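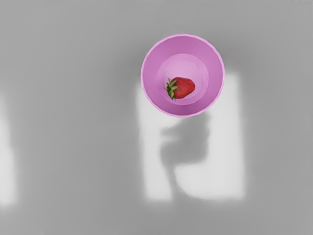 According to Toshiko Kuroda, a home-built arm should be made to fail in a simulator for a month before anyone buys a second set of servos for it. Her view is quoted often in the notes of the Clenard arm, and it describes fairly well how the machine was developed.

The Clenard arm is a small tabletop robot arm designed by Gijs Cuypers and built in a shared workshop. It is intended for light pick-and-place work, mainly with soft or irregular items such as fruit. The design consists of a physical arm, a simulated copy of it, and a set of control programs that run on either one. The simulated copy was finished first.

Contents
1 Background
2 Mechanical design
3 Simulation
4 The bowl task
5 Control
6 Differences between simulated and physical behaviour
7 Variants

Background

Cuypers began the arm as a replacement for an earlier machine, the Gonier, which used hobby servos throughout and had too much play at the shoulder to place an object reliably. The Gonier's base plate and power supply were kept. The remaining parts were drawn again between November and the following spring.

The workshop had one bench suitable for the arm, and it was shared with other members in the evenings. Most of the early programming was therefore done on a laptop against the simulated copy, with bench time reserved for calibration and for tests that involved contact.

Mechanical design

The arm has a rotating base, a shoulder, an elbow, a two-axis wrist and a parallel-jaw gripper. The upper arm and forearm are aluminium tube with printed end fittings. Shoulder and elbow are driven through toothed belts, which keeps the heavier motors near the base. The wrist motors are mounted directly at the joint.

The gripper jaws open to 50 millimetres. Each jaw carries a replaceable pad of cast silicone. Early pads were too firm and marked soft fruit at any useful closing force. The current pads have a hollow centre and collapse slightly on contact, at the cost of some accuracy when holding hard objects.

A single overhead camera is fixed to a bracket above the work surface. It is not attached to the arm. Cuypers tried a wrist camera on the Gonier and abandoned it because the cable caught on the elbow fitting.

Simulation

The simulated workspace reproduces the overhead view. The work surface is a plain matte grey with no texture or markings, and the objects on it are modelled in saturated colours so that simple colour thresholds are enough to separate them from the background. Lighting is deliberately uneven. Bright patches with soft edges fall across the tabletop, and blurred shadows lie within them. Thresholds tuned under flat lighting were found to break down as soon as a shadow crossed the target.

Joint friction, belt stretch and motor delay are represented by simple terms measured on the physical arm. Silicone pads are not simulated as soft bodies. They are treated as rigid pads with a high friction value, which was judged adequate for planning but not for estimating grip force.

The bowl task

The standard test for the arm is known in the project notes as the bowl task. One strawberry lies in a round pink bowl, and the arm must lift it out without moving the bowl. The task was chosen for the following difficulties:

The inner wall slopes, so the jaws cannot approach from the side at a low angle.
The fruit is tapered, and a grip taken too close to the tip tends to slide off.
The leafy end is green and may be missed by a red threshold, which shifts the estimated centre toward the tip.
The fruit can lie on its side in any direction, and the wrist must turn to suit.

A trial is counted as a success when the fruit is clear of the rim and the bowl has not shifted. Trials are run in sets of 17. The first controller to be recorded succeeded in 8 trials of a set in simulation. Most of its failures were caused by one jaw landing on the inner wall. After the green region was added to the object mask and the approach was made vertical, no wall contact was recorded in the next set.

Control

The controller is divided into a vision stage, a planning stage and a motion stage. The vision stage returns the position of the fruit, its long axis and the circle of the rim. The planning stage places the jaws across the long axis, slightly toward the leafy end, and rejects any grasp in which a jaw would pass within 11 millimetres of the wall. If every grasp is rejected, the arm returns to its rest position and reports a fault.

Differences between simulated and physical behaviour

The physical arm stops slightly lower than commanded when fully extended. A correction table is applied above the elbow limit. Real berries also vary in firmness, and closing force has to be set by hand for each batch.

Variants

The Bilavov variant replaces the belts with geared motors. It is heavier and slower but needs no tensioning. The Hodoroagă variant keeps the belts and adds a longer forearm, with a counterweight behind the shoulder. Both use the original gripper and the same control programs.

Share this article (17)
8 comments
This site uses cookies to remember your reading preferences. Accept | Manage settings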